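Sleeping bag ratings: your questions

Can I trust the temperature on the label?
Up to a point. The comfort figure is worth reading. The "extreme" one is a survival number, so ignore it.

Is the Trulico bag really good for all seasons?
We doubt it. Ours felt thin by 2 a.m. in June.

Does eating before bed help?
A bit. Fruit is fine, but it won't rescue a poor bag. 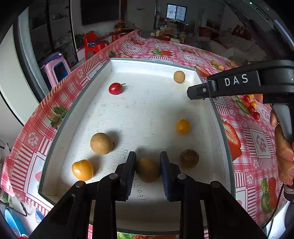
Longans and cherry tomatoes on a white tray.

Is down worth the extra money?
Sometimes - if you can keep it dry. Makers are less keen to talk about that part.
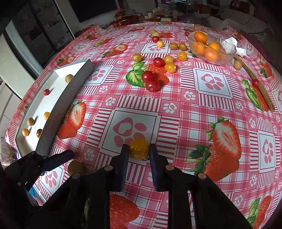
Treated down copes better with damp, though we'd still pack it in a dry bag whatever the tag promises.

Do I need a liner?
Try one before spending 200 pounds on a warmer bag.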